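4.2 The tidying task

The Trilidby kit arrives in two crates with a printed guide that promises "a working bimanual cell before lunch." The guide doesn't say whose lunch. Vulteo, the vendor, lists the kit as suitable for research groups with no robotics staff, and we tried to honor that by giving the assembly to Archie MacRitchie, whose training is in survey statistics. He finished it in three days and has asked that this be recorded.

For the first household task we chose bathroom items. Toothbrushes are thin, light and cheap, and they make a two-finger gripper look bad very quickly. The operator drives both arms by hand through the leader devices that come with the kit, and the software logs joint positions, gripper opening and camera streams. We collected 1019 episodes this way and kept 1000, the remainder being lost to a full disk that the Trilidby dashboard went on describing as healthy.

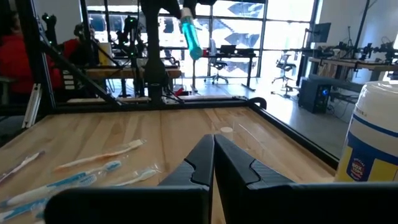 Our main complaint at this stage concerns the fingers. Their inner profile suits round, rigid things such as bottles, and operators seldom had trouble with those. A toothbrush handle, on the other hand, tapers, curves and lies almost flush with the tabletop, so the tips have to come down nearly to the wood before they can close on anything. The stock firmware reads contact with the table as a fault and stops the arm. Vulteo support advised us to "approach with more confidence." We raised the fault threshold instead, a change the license allows in one paragraph and seems to regret in the next.

Packaging added a second problem. Brushes still sealed in plastic slid when pinched near the head, and operators soon learned to go for the middle of the handle. The learned policy picked up the same habit and applied it to everything, bottles included.

Placement was harder than picking. Putting a brush upright in a holder calls for a turn of the wrist late in the motion, with the other arm kept well out of the way. The kit has no collision check between the two arms (it is sold separately, under the name Gumgate, for 299 dollars per seat). We did without it. Sorcha Mackay wrote a simple keep-out rule in an afternoon, and all results in Section 5 use her version. 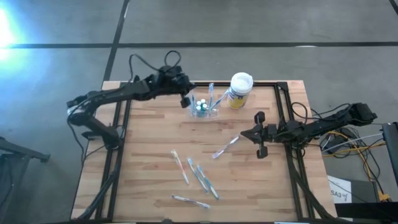 Figure 3. Work area for the tidying task, with loose toothbrushes, the clear organizer and both arms.

Each evaluation trial started with the brushes scattered by hand. We followed the Paterson layout cards for this where we could – they were drawn for a larger table – and otherwise let the person nearest the bench decide. A trial ended when the table was clear, when an arm faulted, or when the operator lost patience and pressed stop. The vendor's scoring sheet treats the last two as "partial success." Ours has a shorter word for them.

Correspondence: S. Mackay and A. MacRitchie. Preprint, Apr 8, 2020. All rights reserved. Back to top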